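Section 4: First Oiling and Seasonal Care

Okay, you've got your Clarkia board out of the box, you've peeled off the paper band, and you've read my section on checking for shipping damage (Section 3, go back if you skipped it, I'll wait). Now comes my favorite part. I've been oiling boards in my kitchen for longer than I'd like to admit, and I still get a little thrill when the first coat goes on and all the color wakes up!

This section covers the first oiling, the wipe-down routine, and what to do when the weather turns dry. It applies to the maple and cherry boards. If you bought the Stiltlow end-grain block, read this for the general idea and then go to Section 6, where the amounts are different. That thing drinks oil like you wouldn't believe.

What you'll need

One bottle of food-grade mineral oil (the small Enier bottle in the box is plenty for the first go)
Two clean cotton rags, old T-shirts are great
A sheet of fine sandpaper, only if the surface feels fuzzy
Something flat to rest the board on that you don't mind getting oily
Board wax, if you ordered it

CAUTION: Please don't use olive oil, sunflower oil or whatever is by the stove. Cooking oils go rancid in the wood and you'll smell it every time you slice an apple. I did this to a bread board years ago and had to sand it for an entire afternoon.

4.1 Before you start

1. Wash the board with warm water and a drop of dish soap. Quick in, quick out. Never let it soak.

2. Dry it with a towel, then stand it on its long edge overnight. It needs air on both faces. I lean mine against the backsplash with a spoon under one corner.

3. Next day, run your palm over it. Some boards feel a bit hairy after the first wash (we call it raised grain) and that's completely normal. A light pass with the fine paper, going the same way as the grain, takes it right off.

4. Wipe away the dust with a barely damp rag and let the board dry again.

Note: If you see a pale patch after washing, hold off on the oil. Pale or chalky spots usually even out by the next morning, and if they don't, drop us a line at the address on the back cover and Rakiya Oyelaran will look at your pictures. She's seen every kind of spot there is.

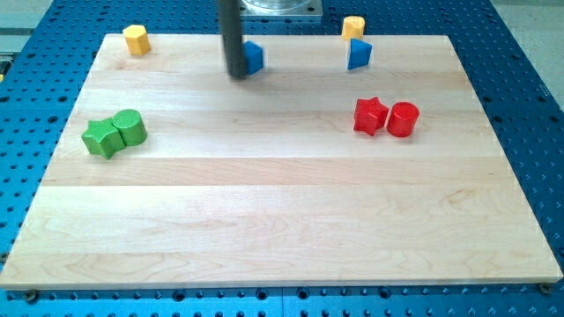
Grain direction comes up a lot in our mail, so let me go over it before the oil comes out. Every step with a rag or with sandpaper goes along the grain, and on an edge-glued board that's the same way the strips run. Look at the pale maple one here: the strips go side to side, so you'd work side to side too, and ignore the wavy lines in the lower half, they're just the tree's handwriting. Faint seams and small shifts in tone from strip to strip are also how a glued-up board is supposed to look. I get notes from people who think they've found a crack, and nine times out of ten it's a seam. A crack will catch your fingernail. A good seam won't.

4.2 The first oiling

5. Pour a puddle of oil the size of a jar lid in the middle of the board. Yes, it looks like a lot. Keep going.

6. Spread it with the first rag, along the grain, right out to the edges. Do the sides as well, and be generous on the two ends where the grain is cut across. Those ends soak up oil much faster than the faces do.

7. Flip the board and do the other side. Always both sides, even if you only ever cut on one! A board oiled on one face only can cup, and then it rocks on the counter and drives you up the wall.

8. Stand it on edge and leave it alone for 14 hours. I do mine after dinner and come back to it the next morning with my coffee.

9. Wipe off whatever is still sitting on the surface with the second rag. If there are dry-looking patches, give it another coat and another night.

CAUTION: Mineral oil on a tile floor is slippery. Put newspaper down. My hip and I learned this together.

10. If you have the wax, rub a thin layer on now, wait until it goes dull, and buff it with the clean side of the rag. Wax is optional. Fenna Verbruggen, who glues up most of our boards, never bothers with it at home and hers look terrific. I like the feel of it, so I wax.

4.3 Everyday care

Wash after use, dry right away, stand it up. That's pretty much it. A few extras from my own kitchen:

For onion or garlic smell, scatter coarse salt over the board, rub it with half a lemon, rinse and dry. Do this on both faces if you can be bothered.

For beet stains, same thing, but be patient. They fade over a week or so of normal washing.

Never the dishwasher. Not on the gentle cycle, not on the top rack, not even once. The glue will hold up better than the wood does, but you won't enjoy the result either way.

Keep it away from the radiator and off the top of the fridge (warm air collects up there, and I've seen a nice cherry board go as curved as a banana).

4.4 Winter care

If you heat your house, the air gets dry and the board gets thirsty. February is the worst month at my place. Sprinkle a few drops of water on the surface: if they bead up, you're fine, and if they sink in and leave a dark mark, it's time to oil. Repeat steps 5 to 9, and you can cut the puddle in half this time.

A board that has cupped a little will often come back. Lay it with the hollow side down on a damp (not dripping) towel overnight, check it in the morning, then dry it on edge for a full day before you oil. If it's still rocking after a second try, stop there and write to us.

4.5 Reordering oil and wax

Refill bottles are part number 3151. The wax tin is number 19, and the pair of them together is sold as the Dumitrescu kit, number 17, same stuff in a cardboard sleeve. Write the part number on your order and not just "the oil", please, as we carry three kinds and one of them is for tool handles.

Section 5 covers knife marks and resurfacing. You'll need a cabinet scraper for that one.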